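The Long Afternoon of the Town Line

By Miroslava Skála

My grandmother kept her road maps in the bread drawer, under the bread, and I was well into my twenties before I learned that other families kept theirs in the car. Hers were soft as flannel by then. She would unfold the one for our end of the valley across the table after supper, put a saucer on each corner, and trace with the handle of a teaspoon the route to places she had no intention of visiting. "You could be in Fernbridge by noon," she'd say to whoever was drying the dishes, and then she would fold the whole thing up again and we'd have pie.

I thought of her last spring when I finally did go to Fernbridge, by way of Skarkatwood and the old Daher road, to see a boundary stone. I had been reading about boundary walks, that peculiar custom in which the people of a place go out once a year and tramp the whole edge of it, fences and creeks and brambles included, so that everyone will remember where it is. It is a very old habit. In English parishes they did it long before there were good maps, and they took the children along because children would live longest and could be called on to remember. Sometimes the boys were bumped against the stones, or tipped into the stream, to fix the spot in their minds. I can report that falling into a stream does work for this. I fell into one at the age of nine and could lead you to it blindfolded.

Skarkatwood still walks its line every May. It is a small town, 346 people at the last count on the sign, and it sits in a fold of hills that makes the radio come and go. I had written ahead to ask whether a stranger would be welcome and got back a postcard with a single line on it telling me to bring long socks.

We set out from behind the church at eight in the morning. I had expected a procession, I suppose, with a banner, and what I got was a loose bunch of people in rain jackets talking about a roof. There was a retired mail carrier with a hazel stick, a young couple with a baby in a sling, two sisters who farm the high pasture, and a good many dogs. The mail carrier led, and he led slowly, stopping at gates to tell us who had hung them and who had disagreed with where they were hung. Half of these stories ended in marriage and the other half in court.

The line itself is a stubborn thing. It follows the creek for a mile, gives up on the creek at a bend where a mill once stood, climbs straight through a stand of beech, and then cuts across the corner of somebody's garden, between the rhubarb and the compost. We all filed through. The woman whose garden it was stood on her back step with a coffee pot and filled any cup that was held out to her, and I was sorry I hadn't brought one until the baby's father handed me his.

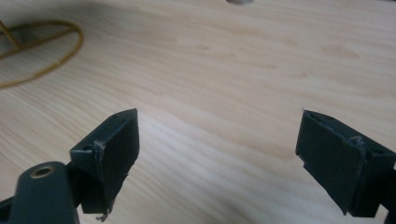 Reading time: 5 minutes

What struck me, somewhere up in the beeches, was how much of the knowledge was in people's feet. I asked one of the sisters how she knew to turn left at a particular tree, which looked to me like every other tree on the slope, and she gave the question more thought than it deserved. Her mother had turned left there, she said. Then she laughed and admitted that her mother had once turned right, in fog, and had brought the whole walk out on the wrong side of the hill, where they were given lunch by the neighbors and had to be driven home in a hay wagon. The story is retold at that tree every year. So that is how you know the tree — it is the one where somebody tells you about the fog.

I have lived in eleven apartments and two houses, and I doubt I could draw you the edges of any of the neighborhoods they were in. I know where the good bakery was, and the bus stop, and the corner that iced over. My sense of a place has always been a handful of bright spots with a lot of gray in between. I don't think that's unusual. Most of us go from door to door by the shortest way and let the telephone do the remembering, and I am as grateful to mine as anybody. But I came down off that hill knowing a town I had never lived in better than I know my own, and it gave me a funny, homesick sort of feeling that stayed with me for weeks.

The boundary stone I had come to see is the fourth of the set, out on the Daher side, and it is not much to look at. It stands about as high as a kitchen stool. One face has a letter cut into it, so worn that the mail carrier took my hand and put my fingers in the groove so that I could feel what I couldn't read. Each of us touched it in turn. The baby was leaned forward out of her sling and her palm was pressed to the top, very gently, and she looked at it with deep suspicion and then tried to lick it.

After that we ate. There were egg sandwiches and a seed cake and a jar of pickled beans that went around with one fork. It had clouded over by then and a wind had come up, and the talk drifted back to the roof, which I gathered was the church roof, and whether it would see another winter. I lay back on my jacket in the grass and didn't follow all of it. You can be very comfortable inside a conversation that has nothing to do with you.

The whole walk takes most of a day, and by the end I had a blister on each heel and burrs in my hair, and had promised to send three people a recipe. On the way home I stopped in Fernbridge for supper. It was a good deal past noon, of course, and the diner was down to soup, but I sat in the window and drank two cups of tea and thought about the teaspoon going along the road.

This year I tried it at home. I got the city's map of our ward and talked my neighbor from downstairs into coming, and we set off along the edge of it with a thermos and his elderly spaniel. The line runs behind a tire shop, along a drainage canal I had never once noticed, and up the middle of a street I have crossed nearly every day for six years. We got lost behind the school. We met a man repainting his porch a very fine yellow, who wanted to know what we were looking for, and when we told him he put down his brush and walked with us as far as the canal to show us where the herons stand.

We didn't finish. The spaniel sat down a little past the rail bridge and could not be persuaded, and we took turns carrying him back. We've agreed to pick it up again from the bridge in May, when the evenings are longer, and the man with the porch says he'll come too if his knee allows it. I've marked the place on the map in pencil and put it away in the bread drawer.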